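4. The second album and its listeners

We came to the question of second albums by way of a conversation that went on far longer than either of us had planned. Fikri Tuhumury had been collecting the self-released records of the Stosdale songwriters for years, mostly cassettes and small-run CDs, and had noticed that people in town talked about a songwriter's first record as if it belonged to them, and about the second as if it had been made for somebody else. We wanted to know whether that feeling could be heard in the songs themselves, or whether it lived mainly in the talk around them. This section takes up the talk; the songs are dealt with in Section 5.

4.1 Who we spoke with

Our interviews began in June and continued through the summer, and in the end 158 listeners sat down with us, most of them regulars at the two Stosdale rooms where acoustic nights are still held every week. We did not ask them to be experts. We asked them to bring a record they cared about, to play us one song from it, and to tell us what they remembered of the first time they heard it. Many brought more than one record (a few brought a whole bag, and we were glad of it), and a good number of the conversations drifted off toward parents, old apartments, and the cars in which the music was first played. We let them drift. Định Lã, who led most of the later interviews, found that the drifting was often where a listener would finally say what had changed between one album and the next.

Figure 3. The project office.

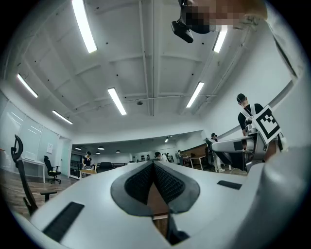 The record that came up most often was Sandatgate, the second album by the trio Volura. Their debut had been sung almost entirely in the first person, over one guitar and a borrowed upright piano, and listeners described it in terms of closeness: it was "like being told something in a kitchen," as one woman put it. Sandatgate has drums on nearly every track, a small horn section on the back half, and lyrics that step away from the narrator's own life to follow a bus driver, a night clerk, and a pair of sisters who no longer speak. Only 200 copies of the debut were ever pressed, and owning one had become a sort of membership card. The second album was easy to find, and we suspect that this mattered to people more than they cared to admit.

4.2 What listeners meant by "bigger"

The word we heard more than any other was "bigger," and it took us a while to understand that it was being used in at least 2 ways. For some listeners it referred to the sound: more players, more echo on the voice, choruses that arrive sooner and stay longer. For others it had very little to do with sound and a great deal to do with who they imagined was standing next to them while they listened. A man who had followed Volura since their earliest shows told us that Sandatgate was a better record in every way he could name, and that he hardly ever played it, and then he laughed and asked if he could hear the third track again before he went home.

It would be easy to read this as plain nostalgia, and earlier writing on local music has sometimes done so. We are a little wary of that reading. Several listeners who came to Volura through the second album, and only later went back to the debut, used the same language of closeness for Sandatgate that the older fans kept for the first record. What they seemed to be describing was the order of meeting – the album that introduced them to a voice kept a kind of warmth that the next one had to earn, whichever of the two it happened to be.

The songwriter Sumampouw offers a useful comparison. Her first two albums were recorded in the same room with the same players, and in a casual hearing they are hard to tell apart; around 100 of our listeners knew both. Even so, many of them spoke of the second as the more guarded of the pair. When we asked them to point to a moment that felt guarded, they often chose a line about weather or money that has a near twin on the debut. Fikri, who has loved both records for a long time, admits that he would have chosen the same line.

We return to that line, and to its twin, in the close readings that follow, starting with the opening verse of each album and the small change of chord beneath it.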